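Skin horn removal at Parimstead clinic, what did you pay?

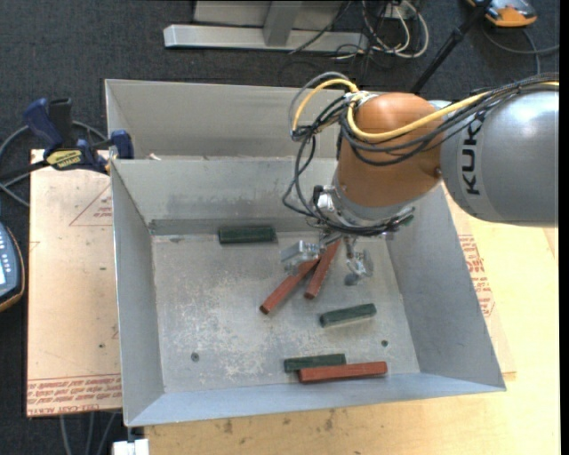
KUKA arm over a two-section metal bin

ferncreek: My dad has a hard, horn-like growth on his scalp. The Clestoston office quoted $600 to take it off. Is that normal? He's on a waiting list until September.

dull_spoon: I paid $457 at Parimstead last year, lab test included. Took 16 minutes in the chair.

ferncreek: Did they numb it?

dull_spoon: Yes, one shot. Two stitches after.

oldmill1847: Don't wait until September. Mine was on the ear and the base had to be tested. Call and ask for a cancellation spot.

hatrack: Most of these are harmless. My aunt had one for years and just filed it down.

oldmill1847: Filing it down is bad advice. You can't tell what's under it without a lab.

hatrack: I said most. She's fine.

dull_spoon: Agree with oldmill. Get it looked at, then decide.

ferncreek: Called Parimstead. They have an opening next week and the lab fee is separate now. Will post the total.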